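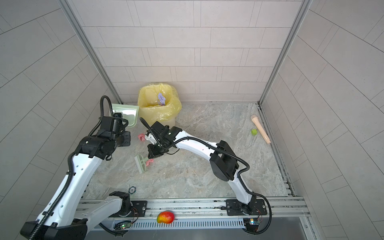 4.2 Wrist views and overhead views in the clearing task

The clearing task was used to compare the two controllers, Tomar and Rellen, under the same layout of objects. Both drive the same pair of arms on the same rail, and both receive the same commands from the operator. They differ in how they turn those commands into joint motion. Tomar tracks the commanded pose directly and clips joint velocity when it gets too high. Rellen filters the pose over a short window first, so the arm lags a little behind the hand but moves more smoothly.

Each trial began with small crumpled items spread over the floor of the cell and a few unrelated objects left among them as distractors. The operator had to get the crumpled items into the bin and leave the distractors alone. Operators could pick items up one at a time or sweep them together with a tool. Two operators, Zoltán Csizmadia and Mariann Kelemen, ran more than 80 trials between them, and they switched controllers after every block of five. Neither was told which controller was active, although both reported that they could usually guess from the lag.

Picking raised few problems with either controller. The items are light and give way when the fingers close, so an error in the approach seldom mattered. Sweeping was harder. A long tool held at one end magnifies any rotation of the wrist, and a small correction by the operator becomes a wide movement at the tip. With Tomar this showed up as chatter when the tip met the floor. With Rellen the chatter was mostly absent, but operators tended to overshoot and push items past the point where they meant to stop.

We also wanted to know how much the operator could judge from the wrist camera alone. Figure 4 gives a wrist view with a narrow, pale green strip clamped between the fingers. The tip stays in sight, and so do the crumpled items to the left and part of the rail.
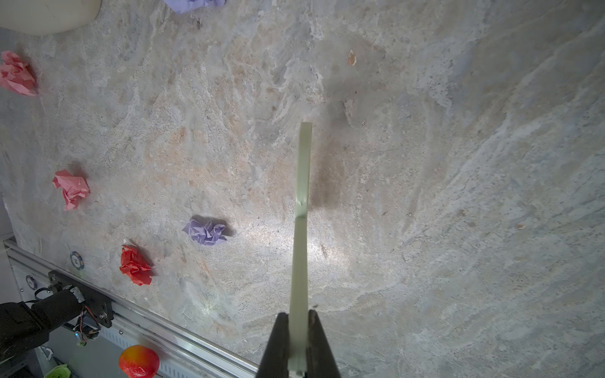 Distance along the tool was easy to judge in this view, while height above the floor was not. Both operators said they used the shadow of the tool as a cue, and both went back to the overhead view before making contact. Glare from the polished surface was a nuisance in some positions – we did not change the lighting, as we wanted to keep it the same as in Section 4.1.

A second limit of the wrist view is the other arm. When it is parked on the near side of the rail it takes up a corner of the view, and the operator has to remember what lies behind it. Kelemen preferred to keep the idle arm raised for this reason. Csizmadia left it where it was and relied on the overhead camera.

Grip on the tool was the same for both controllers and was not adjusted during a block. If the tool turned in the fingers, the trial was continued and the event was logged by Miklós Kocsis from the recordings. These events are treated separately in Section 4.3.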